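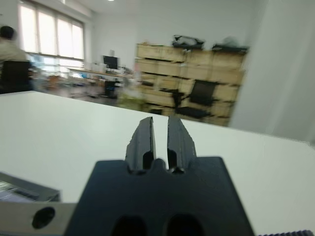 Black gripper, fingers open

Print this page | E-mail this page

Zirnport Bathroom Footstool, folding

A footstool for the toilet. You sit, feet go up, knees come up above the hips, things move along easier. That's the whole idea and it's an old one. What Mogensen did with the Zirnport is make one that folds flat and doesn't slide around on tile.

$40, white or gray. Ships folded, no tools, nothing to screw together. Open the legs till they click, both sides. Check the click on both sides.

We've had a lot of stools through the Brakville store and most come back for the same reason – they're too tall. Tall looks good on the shelf. Then you get it home, you're five foot three with a low toilet, and your knees are up around your ears. The Zirnport has 2 heights. Start on the low one, even if you're tall. Give it a week before you go up.

Fits around most standard bowls. The front edge is cut in a curve so it tucks back against the base when your not using it. Skirted toilets, the kind with straight smooth sides, are a little wider, so measure first. If the bowl is very wide at the floor the stool will sit forward an inch or so, still works fine.
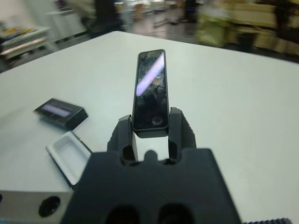 Slim black handheld device between the gripper fingers

Feet. Rubber pads on all the legs, and they pop off for cleaning. Don't lose them, without them it will skate. Replacement pads are sold as a set, ask at the counter or put it in the order notes. Please do not use it on a bath mat. Mats bunch up and the legs catch.

Cleaning: warm water and dish soap, wipe dry. Bathroom spray is ok on the plastic but rinse it, the white ones can go a bit yellow if spray sits on them. No bleach on the rubber. No dishwasher.

Who it's for. Mostly people who spend longer in there than they'd like. Also kids who are just out of potty training and have their legs dangling – a kid needs something under the feet to push against, and a lot of trouble at that age comes down to dangling legs. Low setting, grownup nearby.

Who should ask first. Anybody with a new hip or knee, anyone who gets dizzy standing up, anyone late in a pregnancy. Your doctor may tell you to keep the hips lower than this stool puts them. It is not a treatment for anything and it won't fix a diet with no fiber in it. If you've had constipation for weeks, or any blood, see someone about it, don't buy a stool and wait. 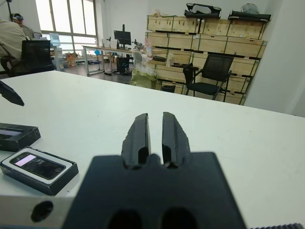 It is also not a step. Comes up every month. Mogensen ran the hinge through 3000 open and close cycles and it held, but that's folding, not climbing. Don't stand on it to reach the cabinet, don't let kids use it to get up to the sink. There's a sticker underneath saying so.

Folded it's thin enough to go behind the door or between the toilet and the vanity. Some people take it in the car. The Eminmont carry bag fits it, sold seperately, back in stock since June.

Warranty is 3 years on the hinge and legs. Not the pads, not scuffs. Keep the receipt. Returns only if it's unused, and we do check, for reasons you can guess.

Last updated 25 Nov 2023. Prices can change, call if you're driving in from out of town. 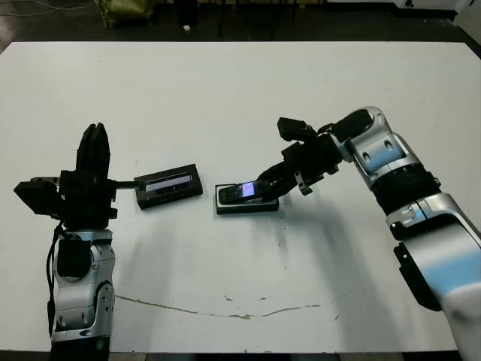 Can I use it with a raised toilet seat?

Usually it's a poor match. A raised seat puts your hips higher, so your feet come off the floor more and even the high setting may feel like a reach. If the raised seat was given to you after surgery, leave the stool out of it until your doctor or therapist okays it.

Reader comments

Marlene
Got the gray. Low setting is plenty for me and I'm not short. Took a few days to stop kicking it over at night.

dad_of_twins
Good for the kids but the click is stiff. Had to lean on it. Wish the bag was included

Vibeke Brynjólfsdóttir
Does it come in a wider one? We have the skirted kind of toilet and it sticks out into the room more than I want. Otherwise happy with it, easy to wipe down.

R.T.
pads came off in the box, found them under the cardboard. look before you call the store like I did

Contact us | © 2023 Brakville store, all rights reserved | Back to top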